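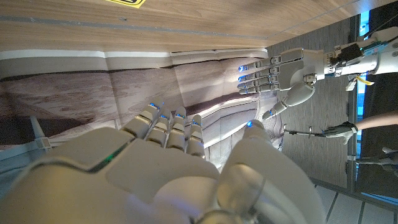
How long should a sourdough starter be left between feeds in an unheated kitchen? Twenty-four hours at this time of year, provided the flour is wholemeal and the starter is kept stiff.

1/12/19

Fed the starter at seven. It had domed overnight and was just beginning to sink in the middle, so the timing is close to right. Kitchen at 14 degrees by the thermometer on the dresser. In May the same jar at the same ratio peaked before lunch and smelt of nail varnish by evening, and I was throwing half of it away.

Changed flour this week. The Maltside wholemeal is finished and the shop in Zurbridge had only the Jarnier, which is ground finer and takes up less water. Kept the feed at 200 g flour but dropped the water a little, by feel. Should have weighed it. The dough this morning was slack during the first fold and tightened by the third, so I think the flour is slow to absorb and would do better with a longer rest before the salt goes in. Will try an hour next time.

Baked 2 loaves. First one in the iron pot, lid on for the first half. Good spring, ear lifted on one side only, crumb even with a slightly damp line along the base. Second one on the stone with a tray of water underneath. Flatter, thicker crust, pale at the back where the oven runs cool. The door seal has gone hard at the bottom corner and I suspect most of the steam leaves there. Need the model number before ordering a new one — it is on a plate behind the lower drawer, and the drawer sticks.

The Kalniņš rye recipe calls for a scald: boiling water over the rye and crushed caraway, then held warm until it turns sweet. I have never managed the holding stage properly. The oven with only the light on sits too low, and on its lowest setting it overshoots. The wide flask might do it. Preheat with boiling water, empty, fill, wrap in a towel, read the temperature at two hours. Anything above 60 at that point is acceptable.

Salt is down to the end of the tub. Baking paper also.

Cut the first loaf at four, too early, still gummy against the knife. Left the other whole. Starter back on the shelf over the bread bin, band on the jar at the level after feeding — no movement by nine. Rye flour weighed out and covered for the morning.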